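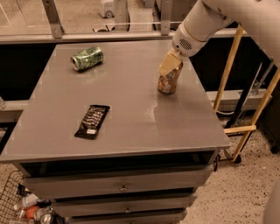
SHORT FICTION

The Flag Box

By Rianne Dijkstra
August 2021

4 shares | 2 comments

Keisha Boateng had the box on her lap the whole way. Not in the back with the bags. On her lap, seat belt over it.

"It's not going anywhere," Moataz said.

"Neither am I, way you drive."

Thirty miles to Clatau. Rain, then no rain. Her uncle's flag in the box, folded tight, the glass cracked at one corner from the move. She'd meant to fix the glass. Five years of meaning to.

The hall in Clatau was doing a wall. Anybody from the county who had served, name and a photo, and if the family had something to put on the shelf under it they could put it. Her mother had said no. Her mother had said those people never did one thing for him when he was alive, why should they get the flag. Then in February her mother called at six in the morning and said fine, take it, and hung up.

So.

"You got the photo?" Moataz said.

"I got the photo."

She didn't have the photo. She knew it right then, clear as anything, saw it on top of the microwave where she had put it so she wouldn't forget it. She looked out the window at a feed store going by and said nothing for maybe a mile.

"Moataz."

"No."

"It's on the microwave."

He pulled over. Gravel, a mailbox, somebody's dog. He put his head down on the wheel and she thought he was mad but he was laughing, his shoulders going, and then she was too, holding onto the box so it wouldn't slide.

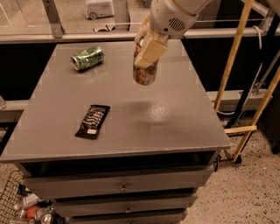 Crushed can and a snack bar wrapper on a gray top.

They went without it. No time. Doors closed at four and the man there, Mostafa El-Sayed, had a clipboard and a bad hip and didn't look like somebody who stayed late.

"Name?"

She gave it. He ran his pen down the sheet. Stopped.

"Motor pool," he said.

"How'd you know that?"

"He fixed my truck. After. I couldn't pay him and he said bring me a pie." He was still looking at the sheet. "I never brought the pie."

She didn't know what to do with that. The box was getting heavy, or her arms were tired. Behind her Moataz was reading the wall out loud under his breath, name after name, like he was looking for somebody of his own.

"I forgot his picture," she said. "I had it out and everyting. I forgot it."

Mostafa put the clipboard down. Went in the back, was gone long enough that she started to think about leaving. A drawer, another drawer. He came back with a snapshot, orange with age, two men and a truck with the hood up. One of them was bent over the engine so all you got was the back of his head and one arm.

"That's him," Mostafa said.

It was. She knew the arm.

"My mother's going to say you can't see his face."

"She can come down here and say it to me."

He held out his hands for the box. She didn't give it to him yet. She asked him where teh shelf was and he showed her, and she carried it over there herself.

2 comments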